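Tramgate workshop notebook
August 3, 2018
Small shoe rack (Gavau), shelf and spacing

I meant to write this up straight after lunch and then got carried away moving shoes about, so it is a longer entry than the job probably deserves. The Gavau rack is back on the big light table after its second coat of Prudex on the shelf board, and I must say I have grown very fond of it. It is such a modest little thing, a pale board between two black uprights, and yet I keep walking past and straightening whatever is on it.

The main question for today was how much footwear it will take before it looks like a jumble. The old Gil rack by the door (the long one, 728 mm between the ends) swallows everything we throw at it, but it also lets people kick things on at any angle, and by the end of a wet November week it is a heap with a rack somewhere underneath. The Gavau is meant for a narrow hall or a bedsit, where there is no room for a heap, so I would like the shelf itself to suggest how the shoes ought to go.

I started with four pieces in a row along the upper shelf and put the other two slides on the table for the time being. Slides are awkward customers! The sole is thick and flat enough, but that broad strap stands up so high that you are really storing a small tunnel, and it takes up height you could be using for something else.

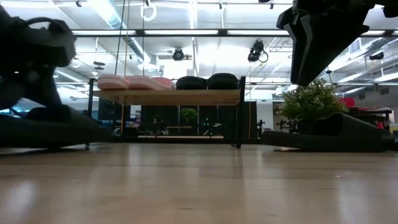 Four on the shelf, and the two dark slides down on the table.

Four in a row I am happy with. The uprights come up a little above the board, and I had been in two minds about trimming them flush, but having lived with it for a few days I think they should stay. They give the end shoe something to lean against, and they make the rack easier to pick up when you want to sweep (I know I am the only one who sweeps, but still).

The slides I tried three ways. Toes in and side by side they sit nicely but use up a good deal of width. Soles together, with one turned over, they are narrower and look dreadful. One tucked partly into the other is the neatest of the lot, and it is what I do at home, though I can't see anybody doing it at the end of a long day with their hands full of shopping. I have put side by side down as the working answer and we can argue about it over tea.

After that I had the darker shoes down on the table to see which of them get lost against each other. It is a fair worry. Nearly everything we have for trying out is black or close to it, and in a dim hall you would be feeling for the right one with your foot.

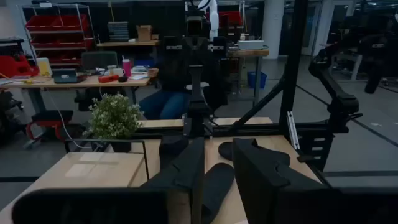
A lighter board helps more than I expected, and I would now be sorry to see the Gavau go out with a dark shelf, however smart the sample looked. The plant can stay near the rack as well. It was only put there to get it off the windowsill, but it makes the whole arrangement feel like a corner of somebody's house, and I have found myself judging the proportions better for having something leafy next to them.

Gap under the shelf: I have written 200 mm on the drawing and I would like to leave it there until we have tried some ankle boots. If they catch, we go up by 8 mm and no further, or the thing starts to look leggy.

The table has picked up a small scratch towards the front, by the way, and it shows whenever the light comes across. I will have a go at it with the wax stick. Please can we all lift the rack when moving it and not slide it along, me included.

To do: find some pale shoes from somewhere, borrow ankle boots, order 7 more felt pads for the feet, and let the Prudex have another night before anything muddy goes near it.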